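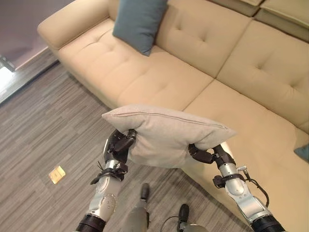 Equipment planning, June

Purpose: settle what goes on the next order for the two-arm unit and what waits. Pillow handling is the reference task for the gripper part of the budget. It needs both hands on soft fabric, and most of the wear we pay for is in the fingers and the wrist wiring.

Gripper spares. We hold one complete set per side and no loose fingers. Trudel sells the fingers singly or as a full hand. Singles cost more per finger but we have never had to replace a whole hand at once. Plan: order singles, left and right, plus the small screws, which are not included. Lead time quoted is 14 working days. Skelska offers a compatible finger at a lower price, lead time not stated. Asked for a drawing with tolerances. No order to Skelska until the drawing is in.

Wrist cables. Present stock will not cover a second unit. Want 10 of the short type. Ackroyd will make them to length with a strain relief at the connector end. Minimum order is higher than we need, so either we share the batch with the Stukolton bench or accept the surplus. Leaning toward the surplus. Cables store well and the connector is not going to change this year.

Wrist cameras. The close-range view is the weak item in the current kit. With a part right up against the finger, edges go soft and the gripper metal throws highlights.
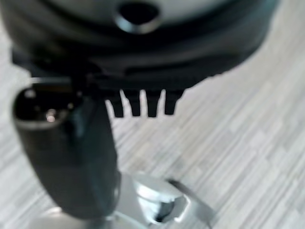 Is a better wrist camera worth buying before the second arm controller?
Controller first. A camera can be swapped in an afternoon, and without a spare controller a single fault stops all work until the repair comes back. The camera moves to the following quarter unless the Trudel quote comes in under estimate.

Controller. One spare, same revision as the two in service. Do not accept the newer revision as a substitute. The mounting holes differ and we would need an adapter plate per arm. Ask for the warranty to start at delivery and get that on the quote.

Budget split as it stands: controller takes the largest share, then fingers, then cables. Hold back 15 percent for freight and adapters. Last order went over on freight alone and the overrun came out of consumables.

Service contract. Current terms need 90 days notice to change. Proposal is to drop the on-site visit and keep phone support and loan parts. The loan list has to name the controller or the saving is not real. Check the wording before signing.

Open:
Skelska drawing
Ackroyd price at full batch and at half
controller quote with revision number written out
storage for the extra cables, top drawer is full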